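Stedel Household Chores Collection
Data card, version 2
Released 15/11/2018
Maintained by the Stedel project office, Flultcombe
Contact: Yaryna Nazarenko (data), Enda Madigan (evaluation)

Summary

The Stedel Household Chores Collection is a set of recordings of ordinary housework carried out with hand-held grippers in occupied homes. It was prepared to help answer a practical question: which household chores can a machine now do to a standard that a resident would accept, and which remain out of reach. The collection holds 600 recordings made in 36 homes. Each recording covers one chore from its first contact with an object to the point at which the operator judged the chore complete or gave it up.

Version 2 replaces version 1, which was issued in July to project partners only. Results obtained on the two versions should not be compared, as the division into training and test homes has changed.

Contents

recordings/ one folder per home, one file per chore
labels/ start and end of each step, with the outcome
splits/ lists of training, validation and test homes
forms/ blank consent form and operator instructions
CHANGES changes since version 1

Chores are grouped under four headings: laundry, kitchen, tidying and bed making. Laundry is the largest group. Small groups have been kept in the release even where they are too small to train on, and may be used for testing alone.

How the recordings were made

Operators worked in bedrooms, kitchens and hallways as they found them. Furniture was not moved, and residents were free to remain in the room. Operators were asked to work at their own pace and to use no tool other than the grippers. Where a chore failed, the recording was kept and marked as failed. Failed recordings make up a useful part of the laundry group and should not be removed before training without a note to that effect in any published result.

Two annotators labeled each recording separately. Disagreements were settled by the data contact. The remaining doubtful cases are marked "unsure" in the outcome column.

Present state of the work

The project office takes the view that general household help by machine is not yet available. Rigid objects of known shape, such as cups and boxes, are handled well under good light. Cloth is handled poorly. A garment has no fixed shape, its edges are hard to find, and a dark garment shows few of the folds that a person would use to tell a sleeve from a hem.

In the Imeletti trial, a two-armed machine trained on version 1 was given 100 garments to fold, one at a time, on a padded surface. It completed 36. Most failures occurred in the first step, when the machine closed on two layers in place of one or on the cover beneath the garment. The Rajput trial repeated the test on a bare table and reached a better result, but a bare table is seldom where people fold their clothes. 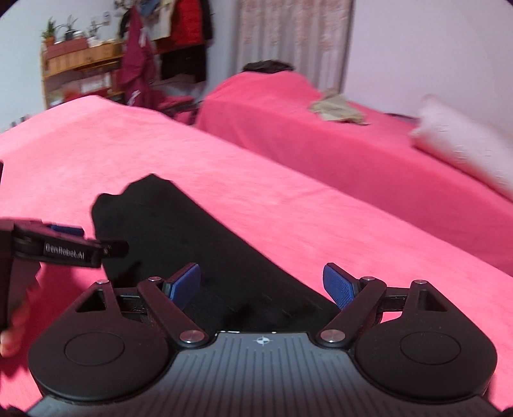 Beds present a particular difficulty for this reason. The surface gives way under pressure, and a thick cover can be picked up along with the item lying on it. A method that succeeds on a hard, plain surface should be tested again on soft bedding before any claim is made about use in the home.

Speed is a second concern. In the Imeletti trial a completed fold took 124 seconds at the median. Residents interviewed afterward were willing to wait if they did not have to supervise, but nearly all of them had stayed in the room to watch.

Known limits

All homes are in one region, and large family homes are underrepresented. Ironing, work with hot water and work on stairs are excluded on grounds of safety. Sound was not kept. The outcome label records the operator's judgment and does not measure neatness.

Permitted use

The collection may be used for research and teaching. It may not be used to identify residents or their homes. A resident may withdraw at any time, in which case the recordings concerned are deleted from the next version and users are asked to delete their own copies.

Reporting errors

Please send corrections to the data contact with the folder name, the file name and the step number. Questions about the trials should go to the evaluation contact.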